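From: Lucinda Villanueva
To: Strickland Robotics Society, members list
Subject: Re: Kitchen project, task list and rules for the Tratmont entry

Dear members,

Thank you to all who replied to Kenji's message. The board of the Society met on Saturday and has settled most of the points he raised. His message is quoted below for those who joined the list after it went out.

> From: Kenji Boateng
> To: Strickland Robotics Society, members list
> Subject: Kitchen project, task list and rules for the Tratmont entry
>
> Dear all,
>
> The entry form for the Tratmont Student Challenge asks each team to name its tasks in advance. I propose that we enter the household category with 4 tasks, all at the sink counter: move a pot, place a lid, clear a bowl, and put a bottle back where it came from.
>
> I would ask the board to decide three things. First, whether first-year members may operate the arm without a senior member present. Second, whether the layout of the counter is to be fixed or varied between runs. Third, who keeps the run log.
>
> The form also asks for a budget figure. I have put down 2000 dollars, which covers travel and spare gripper fingers but no new equipment.
>
> Kenji Boateng
> Project lead

The task list is approved as proposed. Members should note that the pot task comes first in the judging order and carries the most points. Practice time will be divided accordingly, and the subgroup led by Amos Nakamura will have first call on the evening hours until its results are steady.

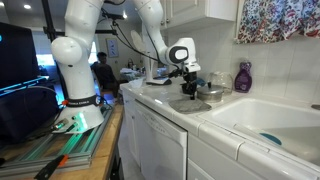

The Franka Emika arm at the kitchen counter, gripper lowered beside the pot.

On the first of Kenji's questions, first-year members may operate the arm only when a senior member is in the room and has agreed to supervise. Reading mail in the next room does not count as supervision. The senior member's name must be entered in the log before the arm is enabled. Members who have not completed the safety session with Brisa Aguirre may observe and may set out objects, provided that the arm is stopped while they do so.

On the second question, the layout will be varied. The rules allow the judges to shift any object before a run, and a team that has practiced with one arrangement only is likely to be caught out. Tobias Pettigrew will prepare a set of 15 layouts, each on a printed card. Operators are asked to draw a card at the start of each run and to write its number in the log. If an object is knocked over, the run is recorded as a failure and the card is used again.

On the third question, the log will be kept by whoever is supervising - it will not be assigned to one person for the whole term. Entries should give the task, the card number, the result, and a short note on any stop. Please write "failed" where a run failed. Several entries from the last practice period read "nearly" or "fine apart from the lid," and these could not be used in the report to our sponsor, Nisness.

The budget figure is accepted, with one change. Travel to Pastau for the qualifying round is to be listed on a separate line, as the student activities office handles it under a different account. Kenji will send the corrected form to me for signature.

Two further matters were raised by members and are recorded for completeness. Tools are to be returned to the cabinet at the end of each session, and the last group must leave the kitchen by 9 in the evening. Requests for a later finish should come to me at least two days ahead, with the name of the senior member who will stay.

The entry form is due at the end of November. Members who wish to be listed on the team should reply to Kenji directly, and not to the whole list, stating which task they prefer and which evenings they are free.

Sincerely,

Lucinda Villanueva
Secretary, Strickland Robotics Society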